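Speaker notes - "Folding Laundry Badly, On Purpose"
Losto lab day, 2020-09-13
15 minutes plus questions. Slides are mostly pictures, so don't rush them.

Opening (title slide up)

Hi everybody, thanks for coming in on a Sunday. I know the other room has the drones. I'm going to talk about cloths for 15 minutes, and I'm pretty happy about it!

Quick show of hands - who here has trained something on data they collected themselves? And who would do it the same way again? (Wait for the laugh. If there's no laugh, keep going.)

So, I work on the demonstration side at Troritz. My job is to get good examples of people doing things with their hands, so that the arm at the end of the line has something to copy. I don't write the policy code. I'm the person who gets handed a task written on a sticky note, like "fold cloth, two hands," and has to turn it into a pile of recordings that somebody else can train on.

Slide 2 - the numbers

As of Friday we have 2,517 recorded demonstrations in the cloth set. (Pause, it's a nice number.) That's since May. We threw a lot away before we got there, and I'll get to why, because the throwing away is where I learned most of what I know.

Each one is a single task from start to finish, both hands, one person. We have 6 people who record, me included. Say that out loud, somebody always asks.

Slide 3 - why hand-held

We started out driving two real arms remotely. It worked, but it was slow and my shoulders hated it, and new people needed days before they could do anything that looked natural. With the hand-held grippers, a new person is doing usable work the same afternoon. You squeeze, the fingers close, you feel the cloth push back a little. You lose some things too - we have to work out where the hand was from the video afterward, and if you swing too fast you get mush. I'd still take the trade. Don't get into the tracking math here, point people at the Khattak talk after lunch.

Slide 4 - the big picture (leave this one up a while)
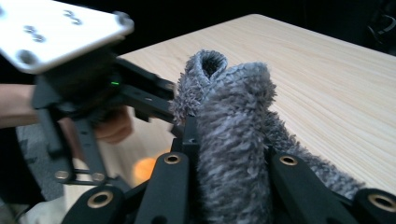
Cloth is awful, and I mean that with love. A block has a top and a bottom and it stays where you put it. A cloth is a different shape every time you breathe on it, so you can't say "start from position A" and expect that to mean anything. What I ask people to record instead is the in-between stuff, the moments where both hands are on it and the thing is neither flat nor folded. Look at how this gray one is bunched up into a sort of roll, with a loop at the top and the rest of it trailing off over the table to the right. Both grippers have hold of it. If you asked me to write down the shape of that cloth in words so a computer could use it, I'd quit. But a person knows what to do with it without thinking, and that's the bit I want on the recording.

(Let them look. Drink some water.)

If anybody asks about the shaggy cloth: yes, fuzzy ones are harder than flat ones for us. The edges are hard to find in the video, even for me, and I know what I'm looking for. Flat cotton towels are the easy mode. We do both, and we label which is which, and please please label yours, you'll thank yourself in a month.

Slide 5 - things I got wrong

Go through these fairly quickly, they're short stories.

The too-perfect week. For the first week I told everyone to do it neatly. So they did! Every fold was gorgeous. Then the arm went out, missed a corner by the width of a thumb, and had no idea what to do next, poor thing. It had never seen a missed corner. Now we ask people to leave their mistakes in and fix them on camera. Drop it, pick it up again, keep recording.

The same start every time. We all reset the cloth the same way between takes without noticing. Same spot, same crumple. Now whoever is recording turns around while somebody else tosses the cloth down. Silly, but it helped more than any of the clever ideas we had.

The marathon. I once did 100 takes in a row to prove a point. The last third were garbage. I watched them back and you can see me getting lazy, one hand basically parked and the other doing all the work. We swap people a lot sooner now.

Slide 6 - what we keep, what we toss

Keep: slow ones, clumsy ones, ones with a regrasp in the middle.
Toss: anything where a hand leaves the view for a long stretch, anything where the person stops to talk, anything with the wrong task label. Fix the label if you can, but be strict about it.

We check by eye. I'd love a fancier answer. The Lalton viewer plays both hands side by side at double speed and you get through a batch in a coffee break. (Big coffee.)

Slide 7 - what I'd like from you

If you're collecting two-handed stuff, come find me, I want to compare how you write your task instructions. Ours have gone from a full page down to one line and I'm still not sure one line is right. Also, if anyone has old towels, any size, any color, there's a box by the door with my name on it. More kinds of cloth would do us a lot of good.

Questions

Likely ones:
How long is a take? Depends on the cloth, under a minute for most of them.
Does it work on shirts? Not yet. Sleeves. Don't get started on sleeves.
Can we have the data? Soon, I hope - ask me at the break and I'll put you on the list.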